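# Nutton Linen and Uniform Service: Frequently Asked Questions for Member Organizations

Revised Thursday, August 29, 2019

**Who may use the service?**

The service is open to clinics, schools, hotels and care homes that hold a current membership agreement with Nutton. Private households are not eligible. Organizations that wish to apply should write to the Membership Office, to the attention of Firouzeh Yazdani.

**How are garments identified?**

Each garment is issued with a woven number sewn inside the collar or waistband. Members must not remove this number or cover it with a name tape. Garments that arrive without a number are held for 52 days and are then released to the textile recovery program.

**What may be placed in the bags?**

Shirts, tunics, trousers, aprons and flat linen may be placed together in the standard bag. Wool, leather and quilted items are not accepted. Pockets must be emptied before collection. Nutton does not accept liability for pens, keys, badges or telephones left in garments, and the cost of ink damage to other members' items will be charged to the sender.

**Are shirts returned folded or on hangers?**

Short-sleeved shirts and tunics are returned folded unless the member has requested hangers in writing. Long-sleeved shirts are returned on hangers at no added charge. A change from one method to the other takes effect at the start of the next billing period.
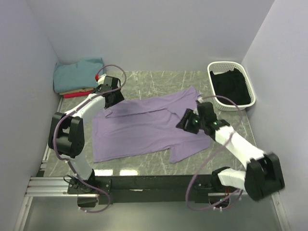 Members who request hangers are asked to return them with the next collection. Hangers not returned within two billing periods are charged at the rate shown in Schedule B of the agreement.

**When are collections made?**

Collection days are set by district. The Bagheri and Zunia districts are served twice a week, and all other districts once a week. Bags must be at the agreed collection point by 7:00 a.m. The driver is not permitted to enter wards, classrooms or guest rooms.

**Is there a limit on quantity?**

The standard agreement covers up to 100 garments per collection. Larger quantities can be accepted with two working days' notice.

**How are repairs handled?**

Loose buttons and open seams are repaired without charge. Tears and burns are assessed by the Repairs Section, which will send an estimate before any work begins. Estimates not answered within ten working days are treated as declined, and the garment is returned as it is.

**How should a missing item be reported?**

Reports should be made in writing within five working days of delivery and should state the garment number and the delivery note number. Disputed claims are reviewed by Leopold Eder, Head of Member Accounts, at the Tiklow office.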